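Software Engineer, Manipulation Planning and Tooling

Famby – Odenstead office
Posted March 9, 2019
Full time, permanent

Famby writes software for two-armed robots that handle tableware. We are hiring an engineer to work on motion planning and on the tools the rest of the team uses every day. The job is in Odenstead, on site, with some days at our second location in Loswood.

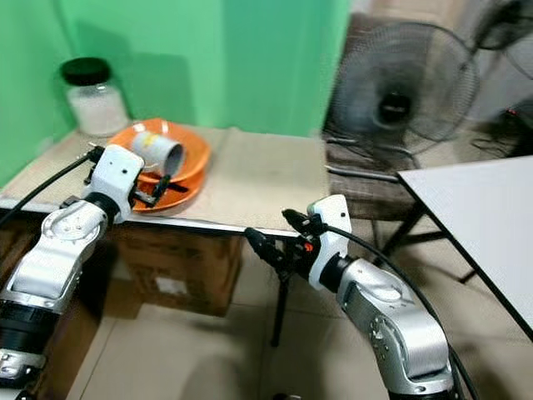
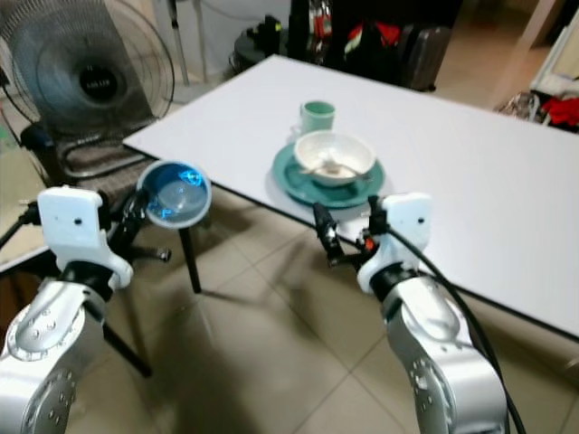
Plates, cups and bowls, two arms, one planner.

About the work

Our software is split into three parts. Perception takes camera images and produces a list of objects with poses and a confidence value for each. Planning takes that list and a goal, such as a cleared table or a stack in a given order, and decides which arm does what. Control runs the resulting trajectories and reports back when something drifts from the plan.

You would work mostly on the second part. The planner is called Sandhu. It is written in C++ with a Python layer on top, and it has grown over several years under different hands. Parts of it are solid. Other parts, mainly the code that assigns tasks to the left or right arm, need to be rewritten, and we would like the person in this role to lead that.

Three problems are open right now:

Nested objects. A spoon in a bowl on a plate is one thing to carry or three things to move, depending on the goal. Sandhu currently decides this with a set of hand-written rules. The rules work for the cases we wrote them for and fail in odd ways on others. We want a proper representation of containment and support that the planner can reason over.

Clear and shiny objects. Depth data on clear plastic and glass is poor. The perception team is working on this, but the planner also has to cope with a pose it should not fully trust. At the moment it treats every pose as exact once the confidence passes a fixed threshold.

Replanning time. When control reports a failed grasp, the planner starts again from nothing. We have a budget of 200 milliseconds for a new plan on a typical table and we often miss it. A large part of the old plan is usually still valid and should be reused.

The rest of your time would go to tooling. We have a log viewer that plays back joint states, camera images and planner decisions on one timeline. It is useful and slow. Opening a long run can take long enough that people go and do something else. We also have a regression suite of 100 recorded tabletop setups that runs in simulation every night. It needs better reporting, and it needs someone who will look into the flaky tests instead of rerunning them.

What you would do in a normal week

Write and review C++ and Python code. Run your changes in simulation, then on the arms. Look through logs from failed runs and work out whether the cause was in perception, planning or control. Talk to the people who own the other parts when the cause is theirs, and fix it when it is yours. There is one planning meeting a week and a short check-in each morning. We keep other meetings few.

Expect to spend a fair amount of time next to the hardware. Engineers here set up their own tests, put the dishes out and put them away again.

What we are looking for

At least 2 years of professional experience writing C++ that other people depend on, or similar experience from a research lab.
Good working knowledge of Python.
An understanding of motion planning: sampling-based methods, trajectory optimization, collision checking. You should be able to explain when you would pick one over another.
Comfort with rigid body transforms and with finding the frame that somebody got wrong.
Experience debugging software on a physical robot of any kind.
Clear written English. We write short design notes before larger changes and read each other's.

Useful but not required

Task and motion planning, or symbolic planning more generally.
Work with two-arm systems, especially sharing a workspace without collisions.
Experience with ROS. We use it for messaging and for little else.
Profiling and performance work.
Any front-end experience that would help with the log viewer.

We don't ask for a particular degree. If you have most of the first list and can learn the rest, please apply.

Team and location

The software group sits in one room with the robot area next door, so you can get from your desk to a running arm in less than a minute. Working hours are flexible, but robot time is booked in blocks of 90 minutes and you will need to plan around that. The Loswood site is used for longer test runs. Travel there is paid and counts as working time.

We offer health insurance, a retirement plan, paid vacation and a yearly allowance for courses or conferences. Salary depends on experience, and we will tell you the range in the first call.

How to apply

Send a resume and a short note on a piece of software you wrote that ran on real hardware. Tell us what broke and how you found it. Code samples are welcome – a link is fine – but we know that many people can't share their work code.

The process is a phone call, a take-home exercise on a small planning problem, and a day on site with the team. The exercise is paid. On the site visit you will pair with one of our engineers on a real log from a failed run, and there is no whiteboard test.

We would like the new person to start by August. An earlier start is fine. Applications are read as they come in, and every applicant gets a reply.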